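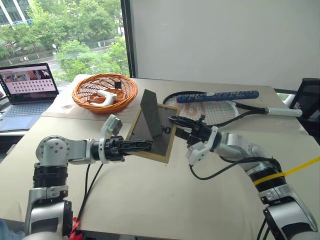 *Mevala two-arm tabletop kit, both grippers on a wood-framed board.*

# Mevala Two-Arm Kit

Can it clean your house yet? No. Can it help clear a table? Slowly, and it would like you to stop hovering.

The Mevala is a pair of arms for labs and small shops that want to find out which chores a machine can really take on. Curkanska builds it; Moriarty handles sales and repairs in North America.

**Good bets:** boxes, boards, frames, anything stiff with an edge to grab.

**Coin flips:** baskets with stuff in them, sports gear, lids.

**Keep your day job:** fitted sheets. We tried 80 times and have 4 we'd show a customer.

## What you get

- Two arms with lattice fingers
- Wrist camera brackets
- Gustereo control software, one-year license
- 600 W power supply
- Spare fingers, which you will need

Table, laptop and patience not included.

## Shipping

Crated weight is over 935 ounces, so ask a friend. The friend will be faster than the arms at most things, including unpacking them. Orders placed in February ship with the updated wrist brackets.

Page updated 2024-02-06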